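仿真里的满分，能不能算会了

学校机器人社今年把选拔改成了仿真赛，我是反对的那一边，写这篇的时候仍然反对，只是理由比春天开会那阵子少了两条。

先交代一下规则。题目叫“收拾桌面”，平台用的是 Tenus，每队提交一个策略，在仿真里跑 200 个回合，每回合桌上摆的东西位置打乱，机械臂要把指定物体放进筐里。按成功率排名，前 7 名的队伍进入暑期组，才轮得到碰实验室那台真机。过去不是这样。过去是谁报名谁就排值日，先拧螺丝，再标定，再在旁边看学长把夹爪撞到桌沿上，一学期下来人走了一半，剩下的自然就是暑期组。

支持改革的人说老办法浪费时间，也不公平，住得远的、晚上有课的都吃亏。这个我承认。实验室晚上九点关门，排到真机的时间往往只有四十分钟，光开机和回零就去掉一截。仿真可以在宿舍里跑，电脑差一点的还能用社里的服务器。报名人数比往年多，新面孔里有学心理的、学包装设计的，这在从前很难想象。

可我想问的是，跑通了 200 个回合的人究竟学到了什么。

我给一年级的三支队伍当过顾问，看过他们的记录本。其中一支队伍取名 Hao，成绩一直靠前，记录本却薄得可怜，翻来覆去是学习率、随机种子、奖励权重。有一页写着“种子换成 205，涨了”，后面画了个笑脸，再后面就没有了。为什么涨，没写。我去问，他们也说不上来，说反正涨了。这话让我愣了一会儿。做实验的人说“反正”，通常是在真机上折腾到半夜、实在没力气的时候才说，他们下午三点就说了。

另一支队伍 Jamel 的做法我更喜欢，虽然名次不好看。他们不肯直接训练，先花了两周写抓取规则，按物体的形状分类：扁的怎么夹，圆的怎么夹，带把手的从哪边进。规则写到后面互相打架，成功率卡在中游上不去。评审只看那个数字，没有人看他们那张画得密密麻麻的分类表。如果选拔的目的是找到会思考的学生，我不知道还有什么比那张表更像证据。

当然会有人说，竞赛总得有个分数。我不反对分数，我反对的是只有这一个分数，而且这个分数太干净了。仿真里的物体摩擦系数是填进去的，相机不会被人碰歪，线缆不会缠住第三个关节，电源不会因为隔壁开了热风枪就掉一下。学生跑了 1,000 次训练，遇到的所有麻烦都是软件作者愿意让他们遇到的麻烦。这话我在会上说过，得到的答复是可以“加随机化”。加随机化也还是从菜单里挑，挑的人是谁，挑了哪几项，写进规则的只有半行字。

再说画面。现在的仿真做得好看，这件事本身就有迷惑性。
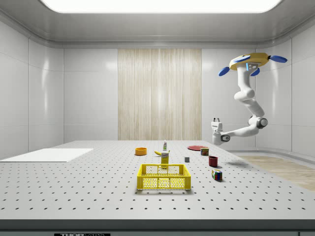
家长开放日那天，大屏幕上循环放的全是这类画面，站在前排的几位家长看得很认真，有一位问我孩子是不是已经会操作机器人了。我当时含糊过去，说会一部分。回来越想越不踏实。他会的那部分是调用接口，是读文档，是在出错时把报错信息复制到搜索框里。这些都有用，我自己每天也在做。但它们跟“会操作机器人”之间隔着一大段，开放日的展板上没有提这一段。

隔壁学校的 Asteo 社走的是另一条路，他们用二手舵机拼小臂，精度很差，抓个橡皮都要试好几回，比赛成绩常年垫底。我去参观过一次，桌上到处是热熔胶和断掉的扎带。他们的学生讲起自己的东西来，会从哪一颗螺丝滑丝讲起，讲到为什么后来把底座加重。我不想把这种寒酸说成美德，他们自己也羡慕我们的设备。可要是让我从两边各挑一个人去修一台坏了的机械臂，我会先去他们那边挑。

我也试着替改革辩护过。最有力的一条是安全：新生在仿真里撞一百次没有代价，真机撞一次要停两周。这一条我驳不倒，也不想驳。还有一条是起步快，第一周就能看见东西动起来，人就愿意留下。我原先不信，今年的签到表让我信了一半。另一半要等暑假，看这批进组的人第一次在真机上失败之后还剩几个。

所以我的建议很小。仿真成绩可以保留，占一半。另一半看记录本，看他们怎么描述一次失败：失败之前改过什么，失败之后猜过什么，猜错了没有。再给每支报名的队伍留一次碰真机的机会，时间短一点也行，成不成都不计分，只要求写下跟仿真里不一样的地方。评审会因此多花几个晚上，我愿意出其中两个。

社里的回复是下学期再议，今年的规则已经公布，不便改动。暑期组名单八月贴出来，Hao 多半在上面，Jamel 多半不在。我已经跟 Jamel 那几个学生说了，分类表别扔，留一份给我。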